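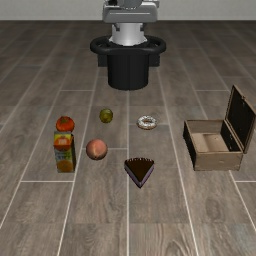 Keeping Tiltmont on its feet

Print this page | E-mail this to a friend

I had been promised a quick chat and a cup of tea, and I got both, but the quick part didn't last. Ileana Iordache looks after Tiltmont, the pedestal robot at Trulstead, and once she starts on the subject of base mounts you may as well take your coat off.

Tiltmont lives two lives. There's the real one, bolted together in the long room downstairs, and there's the simulated one, which sits on a computer and does most of the practising. Ileana looks after both, and she talks about them as if they were a pair of slightly difficult cousins.

"People think the one on the screen looks after itself," she told me. "It doesn't! If I change something downstairs and forget to change it up here, they drift apart, and then everything the robot has learned up here is a bit wrong."

So what does looking after a simulated robot involve? Mostly the bottom half of it, to my surprise. She brought the scene up for me: the black pedestal on its wood-look floor, the big black ring round it, the pale section rising out of the middle, and a lot of food lying about in front. I'd have gone straight to the cake. Ileana went straight to the pedestal.

"Everything above it depends on where that is," she said. "If the base is out, the whole arm is out, and you'll chase the fault in every joint before you think to look at the floor."

She found this out the hard way in April. The model had been brought over from an older project called Ilie, and the pedestal had come across 5 mm too low, sunk into the floor where you couldn't see it. The software didn't like two solid things being in the same place and kept trying to push them apart, so the robot had a tiny shiver all the time. She spent the best part of a week on the joint settings (she pulled a face telling me this) before Emrys Rees came by at going-home time and asked whether it was standing on the ground.

"I could have thrown something at him. He was right, though."

There's a restart check now, which she does first thing, before her e-mail. The arm goes to its rest position, the base is compared with the figure written down for it, and then the objects are dropped in and left alone to settle. There are seven in the layout she showed me, and they each have their own ways. The peach and the little green fruit are the ones she watches, because round things will roll for ever if the friction is set too low. The juice carton is tall and narrow and wants to fall over. And the wooden box has a hinge, so it counts as a small machine in its own right.

"The lid's the worst," she said, cheerfully. "I had one version where it wouldn't stay open, it just crept shut while you were reading the log. I added some stiffness to the hinge and then nothing could close it. I think I tried 57 values before I was happy."

I asked whether she kept notes. She turned the screen round and scrolled, and scrolled some more. The log had 1,082 entries on the day I went, a good many of them just "base ok, lid ok". Cosmin Coman, who has the desk opposite, reckons he could write most of them for her.

The real Tiltmont gets a more old-fashioned sort of care. Ileana goes round the mounting bolts with a torque wrench, wipes down the housing and listens to it run through its warm-up. Any part that's swapped gets measured before it goes on, and the measurements go upstairs the same afternoon. When a replacement bracket came from Foltitz a touch thicker than the old one, she had the model altered before the kettle had boiled, or so she says.

Next on her list is the cabling, which the simulated robot doesn't have at all. She'd like it to, as the real cables pull a little when the arm reaches right round. Emrys thinks it's more trouble than it's worth, and they were still arguing it out when I went to find my bus.

Interview by Jovita Camacho

Contact us | Copyright Trulstead | Back to top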